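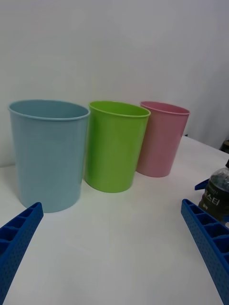
Figure 7. Wrist view at the start of a cup episode: blue, green and pink cups, with both finger tips showing.

4.2 Recording your first cup episodes

Now for the fun part! Your arm is calibrated, the wrist camera is streaming, and you get to teach it something. Cups are a great first task. They're light, they're forgiving, and you'll see the policy pick up your habits (good and bad) surprisingly fast.

Before you start, open the Storkix recorder and check that the wrist view shows both fingers at the bottom corners, much like Figure 7.

1. Set three cups on the table in a diagonal row. Leave space for a finger on each side of the cup you plan to grasp first.

2. Type a task name in plain words, such as "stack the cups". Use the same wording for every episode in the set.

3. Drive the arm to its start pose and let go of the leader handle. Wait for the tone.

4. Press Record, then pick up the first cup with one smooth motion. Slow is fine! Long pauses are harder on the model than a slightly crooked grasp.

5. Finish the stack, open the fingers all the way, and back straight off before you press Stop.

6. Press Keep or Discard. If you bumped a cup and recovered well, keep it. Recoveries are some of the best examples you can give.

7. Move the cups, swap their order, and go again.

Note: Plan on 80 episodes for a first training run. At 200 you should have enough variety to start moving the cups well away from the middle of the table. Our own starter set, put together by Lovisa Strömberg on the Plosside bench, has 142 episodes and loads from the Samples menu, so have a look through it if you want a feel for good pacing.

Note: Other things can stay on the table, as long as the arm can clear them. Shift them between episodes too, or the policy may learn to use them as landmarks.

CAUTION: Keep your hands out of the workspace while the Record light is on. The fingers are soft but the wrist joint can pinch.

CAUTION: Don't change the camera angle partway through a set. If the mount gets knocked, repeat the check in 3.4 and start a new set.

When you have your episodes, go on to 4.3, Reviewing and trimming.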